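Progress report, Tirnunham Ghost Stories on Screen
Period covered: January to April
For: Heltine Fund, small documentary grants

Short version first as I know you have a stack of these. We're on track with the interviews, behind on the archive, and under budget so far but I don't expect that to last. Rough cut of episode one is attached separately. Please don't share it yet, the music is temp music and we haven't got the rights.

Where things stand

The project is still what we proposed: a three-part TV documentary on the local Halloween specials that ran on regional stations, the people who made them and the families who stayed in to watch. Episode one is the haunted house reports. Episode two is the listener and viewer letters. Episode three is what happened when the specials stopped and everything moved online.

Done since last report:

18 interviews filmed, all with signed releases. Former presenters, two camera operators, a makeup artist, a sound editor, the rest viewers.

Rough cut of episode one, 50 minutes. Too long. Needs to lose a good chunk, probably from the middle section on the old hospital, where four people in a row tell us the same story about the elevator.

Viewer survey closed. 600 replies, far more than we planned for. Reading them is slow but they're the best thing we have. A lot of people remember the same segment (the white lady on the bridge at Durkura) and almost all of them remember it differently. In some it's raining. In some she turns around. We've found the script and she does not turn around.

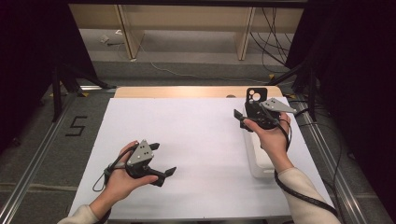
The survey has changed episode two quite a bit. The original plan was to build it on letters kept by the station, and we still will, but the station kept far fewer than we were told. Mostly the ones that got read on air. So the new shape is letters for the first half, survey replies for the second, read by the people who wrote them where they're willing. Most are. A few want to stay anonymous and for those we'll use a voice actor, cost is in the budget note below.

Not done:

Archive transfers. We have the tapes for three of the specials and were expecting more. Two more are confirmed to exist, in a storage room at Durkura, but the labels don't match the log and somebody has to sit and play them. Viewing is booked for May.

Location filming at the bridge. Permit came through late, then the weather. Now moved to the fall, which frankly suits us better. Earlier dark, bare trees.

Subtitles. Not started. Will start when episode one is locked and not before – we paid for subtitling twice on the last project and I'm not doing that again.

Problems

Rights. This is the big one. The station that made the specials was sold, then the buyer was sold, and the library went to a company called Ninh which has been polite and very slow. They agree they own the programs. They don't agree they own the music, or the reenactments, which were shot by an outside crew. We've asked for a license covering everything with them carrying the risk on the music. Don't expect a yes. Fallback is to license picture only and rescore, and I'd like to talk to you about that soon as it affects the June payment.

Reenactments. Several interviewees asked us not to make new ones. I agree with them, having seen our test. It looked cheap, and the wrong kind of cheap. The originals work becuase they were shot on a hallway light and a bedsheet by people who had one evening to do it. Ours had a drone in it. So no new reenactments. The money goes to archive.

Tone. We've gone back and forth on whether the series should try to be scary. Current thinking: the clips can be, we shouldn't. When the narration tries for it (see minute 12 of the rough cut) it falls flat and makes the older material look silly. New narration draft is plainer. Will send when there's a clean copy.

One interview lost. Sound fault, whole session unusable. It isn't in the count above. We've asked to go back and had a maybe.

Audience work

Small test screening in Tirnunham in March, episode one, earlier and even longer cut. Response was good with people over 35 or so and mixed with anyone younger. Younger viewers liked the letters and the behind the scenes parts, got restless in the studio clips. Several said they didn't know these shows had been on real TV and assumed they were made for the documentary. So we need more context up front: what channel, what hour, what else was on. Easy fix, mostly on-screen text and a bit of an old listings page.

Other notes that came up more than once:

Let the clips run. We cut away from the best one right before the door opens, and the room groaned.

Fewer experts. The folklore section is useful but sits too early.

More about the commercials. People remember which ads ran in the breaks, and being sent to the kitchen for snacks and not wanting to go alone. We have plenty on this from the survey and will use it.

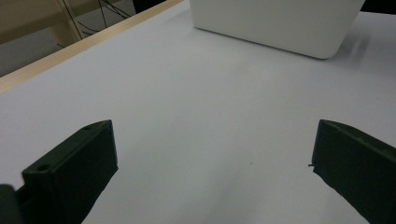 Budget

Spent to date is under the plan, mainly because the location shoot moved. Not a real saving, it will be spent in the fall.

Lines that have changed:

Reenactments down to zero, moved to archive and rights.

Voice actor added, one day.

Transfer costs up. The Durkura tapes need cleaning before anyone plays them, the quote came in higher than I'd allowed.

Travel down slightly. Two interviews were done remotely, not ideal to look at but the stories are good and one of them opens episode three.

I'd like your approval for the move from reenactments to archive. It's over the limit I can shift on my own under the grant terms. A reply by email is fine.

Next 3 months

View and log the Durkura tapes in May.

Cut episode one down to broadcast length. Fix the narration.

Assembly of episode two, letters half first.

Answer from Ninh, or a decision to stop waiting. I've set the end of June for that.

Finish reading the survey. We're tagging replies by segment as we go so that anything useful for episode three gets pulled now and not found in a paniced search later.

Will send the new narration seperately. The full expense sheet follows once the April invoices are in.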